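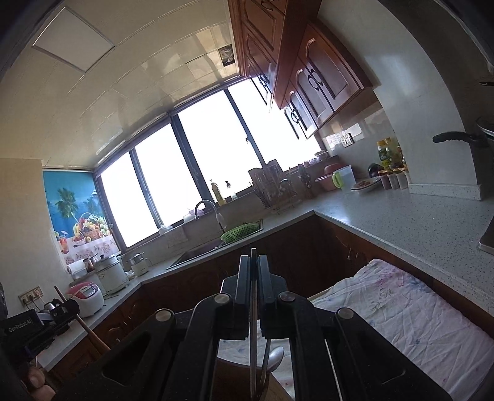
Re: Transfer credit forms for returning students

From: Viorica Živković
To: advising list
Date: 22 July 2023

Mirsad,

The form you want is 2809, the one for credit earned at another school. The older one is no longer accepted, even if the student filled it out before they took time off. If you have any of those in your tray, please send them back and ask for the new one.

On your second question, the limit is 16 credits for students coming back after a break of more than four semesters. Anything over that goes to the department chair, who has to sign page 2. I don't need to see those until the signature is there.

Transcripts still have to come straight from the other school. A PDF that the student forwards is fine for an advising meeting, but I can't post credit from it.

Mirsad Vukadinović wrote:

> Hi all,
>
> I have a student who left in April of her second year and wants to
> come back this fall. She took classes at Nondance College in between
> and has the syllabus for each one. Two questions:
>
> Which form does she use? The link on the advising page goes to
> the old one.
>
> Is there still a cap on how much she can bring in? She has 19
> credits and would like to use all of them.
>
> Also, her student account is locked and the help desk told her to
> ask the registrar. Is that right?
>
> Mirsad

I missed the last part the first time I read this. Yes, the account is ours to unlock, but only after she is readmitted. Once that is posted she should be able to log in the next morning with her old ID. She will have to set a new password.

I have asked for the link on the advising page to be fixed. Until then, email me and I'll send you the form.

Viorica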